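Home | Threads | Search archive | Subscribe
Filed under: Arms & Teleop > Methods talk

Re: Table setting by teleop, first impressions

Ilango Hegde wrote:
> We've now driven 188 table-setting runs at Larkside by remote
> control, 32 of them with the bag. My feeling is that we have
> enough for Kaimal to train on. The drivers are smooth and the
> policy should pick that up. Any objections before I send it over?

Yes, a few.

Smooth driving is my first problem. I watched a lot of these end to end, and what I see is a person who already knows where everything is. They bring both arms in over the yellow cloth and work right at the meeting point of the two grippers.
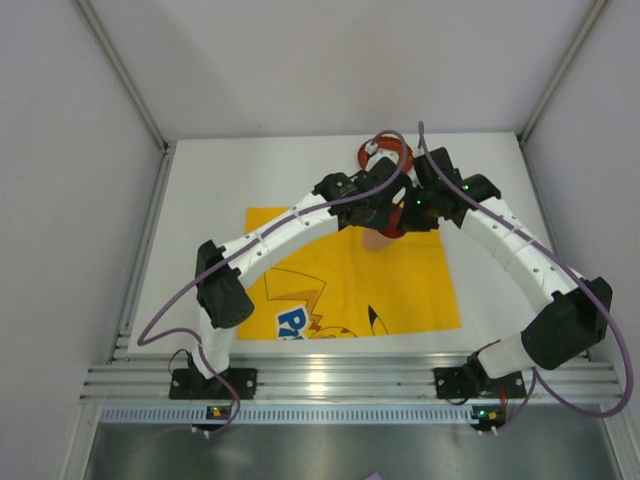 A driver can do that by feel after a week. The policy has no week. It gets what the cameras give it, and I'd like to know how much of the good driving came from somebody leaning over to peek at the table. Did we ever make that a rule? I couldn't find it in the notes.

Second, the cutlery. A shiny spoon is a rotten thing to learn from. The bowl throws the gripper back at the wrist camera, and the fork has the same green handle.
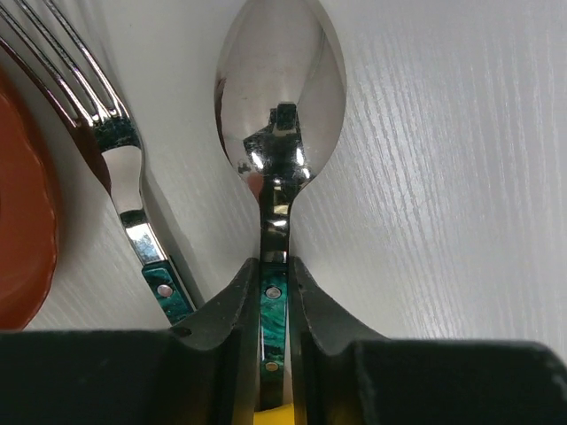
Purkitz told me last July that the reflections "wash out" once you have enough runs. Maybe. I've heard the same said about every awkward object since I joined this list, and I have yet to see the plot.

The cup bothers me more. Some drivers pinch the wall with one fingertip inside the mouth and the other outside, and some go around the whole thing. Mix those and you may get an average of the two, a grip no human ever showed it. Pick one and redo the rest, please. 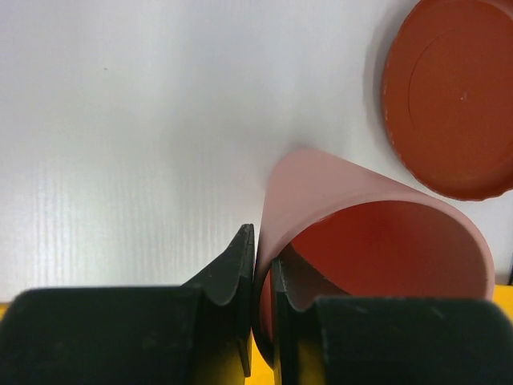 I'd also drop any run where the wall gets squeezed out of shape. Esatel's write-up kept theirs in and called it variety. I call it practice.

As for the bag, 32 runs is thin. Cloth never lands the same way twice — a crease moves and the print moves with it. I suspect the policy will latch onto the cartoon and ignore the fabric.

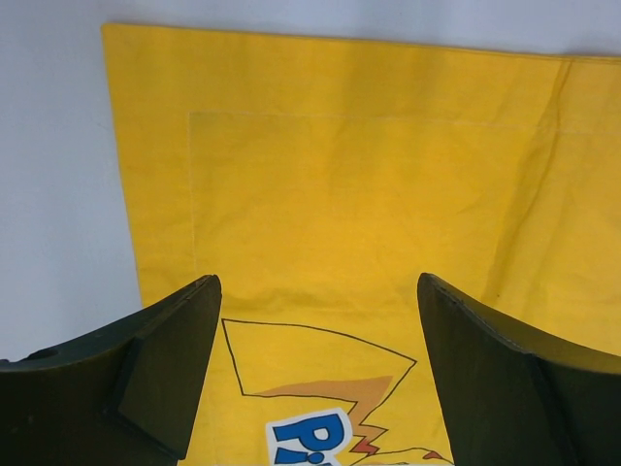
Try it with the bag turned over, plain side up if it has one, and see what happens. If it still works I'll buy lunch and keep quiet for a month.

So my vote is to hold off on sending. Get to 281 with one agreed cup grip, and write down who drove which run. I can take the evening slot after 6 if the rig is free.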